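Plaritz presents a tabletop board with knots and cracks left in

Garham, June 2019

The workshop Plaritz announces today its new board for small desks and work corners. The board has a reddish-brown color and a glossy varnish, and it is sold together with one small block of pale wood, made in the same workshop. The name of the board is Bresus.

For many years our customers asked us for wood with a clean and even surface. In the last two seasons we received more and more letters asking for the opposite. People want to see the knots, and they want to see the dark lines of the grain run along the whole length. With Bresus we decided to leave these marks where the tree put them, and to varnish over them. 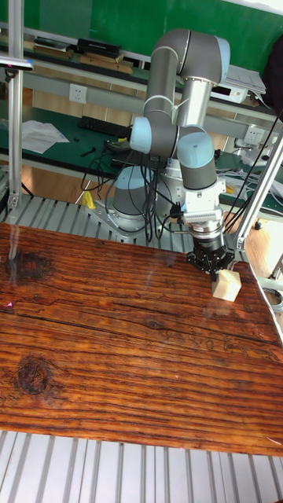

What is in the set

Each set contains the board, the small block and a card with instructions for care. The block can be used as a paperweight or as a stop for papers and books. It does not get a dark stain, so it is easy to find on the board.

Every board is different. One can have a round knot near a corner, and another can have long cracks across its width. We do not sort the boards by these marks, and customers who order by mail will receive the next board in line. Customers who wish to choose for themselves are welcome in our showroom in Solís. 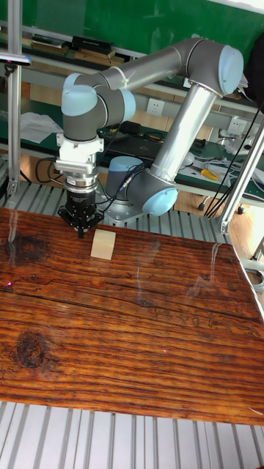 The first series has 200 boards. The price of one set is 211 dollars, with delivery inside the country included. For orders of 3 sets or more, we ask customers to write to us first, so that we can agree on a delivery date.

Care is simple. Dust should be removed with a soft cloth. Please do not use strong cleaners on the varnish, and please put a mat under hot cups. Small scratches can be polished by our workshop, and this service is free in the first year.
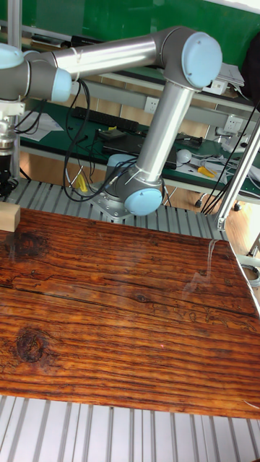 A second series of 300 boards is planned for August, in the same color. Shops that would like to show the board can request a sample until the first series is sold out. Orders are taken at the Plaritz office in Garham and at the showroom in Solís.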